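Rana two-arm bench cell — used, sold with open fault

Stock no. 489. Offered by Brarkance, viewing at our Drorness unit by arrangement.

The maker's sheet calls the Rana "safe for unattended paper handling." We'd want to see that proved. Purkside, the previous owner, ran it on folding work and sent it back in January with a fault note signed by Bohdan Zinchenko. Read it before you make an offer.

The complaint is late release. One gripper is told to open and stays shut for almost 2 seconds while the other arm is already pulling. With paper you get a torn sheet. With a finger in there you get something else, and the stop button did not cut power to the grippers until the move had finished. 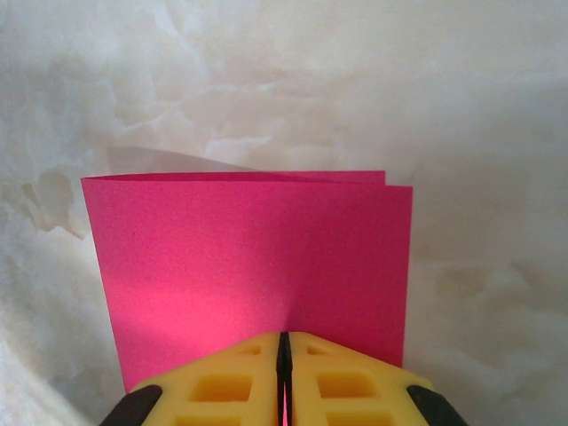
Yellow finger gripper closed on folded pink sheet, wrist camera view.

Purkside was told it was a software matter. Maybe. They loaded the update and logged the same fault twice more — the second time with the arms at half speed. We have not found the cause and won't guess at one to make a sale.

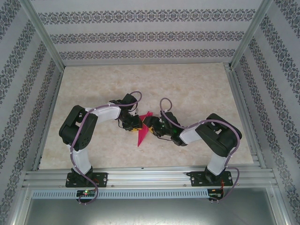
Handovers are where it shows up, with both grippers close together over the middle of the floor panel. Single-arm jobs gave no trouble according to the note, though we haven't run enough of them to back that up.

Sold as is, no warranty on the arms or the stop circuit. Buyer must fit a separate power cutoff before use. Fault note supplied on request. No returns for late release.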